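Cosmont 480 Brush-On Metal Coating: Shop Review

The Cosmont 480 is a one-part, water-based gray coating for steel bins, chutes and parts trays. I bought two cans in July to recoat storage at a small machine shop in Rusville, where the previous product, Sudent's solvent enamel, had become hard to get.

Application is simple. Stir, brush, wait, recoat. The coating levels well on flat surfaces and sags on vertical ones if the brush is loaded too heavily. Recoat time on the label is given for a heated room; in a cool one, leave it overnight. Odor is mild. Cleanup is with soap and water until the film sets, after which only scraping works.

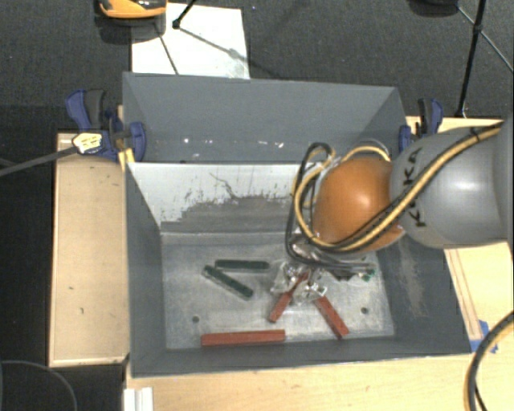
Surface preparation decides most of the result. Cosmont calls for degreasing and a light sanding, which is enough on sound paint and too little on anything that takes impact. Slanted panels are the usual trouble spot: the old finish flakes to a ragged line between a pale area and a darker one, and brushing over that line leaves a visible step. Feather it with 120 grit first. A side wall scuffed through to a brownish patch needs spot priming. Floors that carry bar stock are better left as bare metal.

Adhesion over the Gounder primer was good. Over bare sanded steel it was acceptable, with some lifting at the corners. Scratch resistance is below that of the Sudent enamel, and touch-ups dry slightly darker than the first coat.

The lid is poor. It deforms on first opening and does not reseal, so decant the remainder into a jar.

Recommended for walls and dividers. Not recommended for wear surfaces.

Related reviews
Gounder Gray Metal Primer
Sudent Solvent Enamel, Satin
Cosmont 1124 Rust Converter
Sanding Sponges for Curved Steel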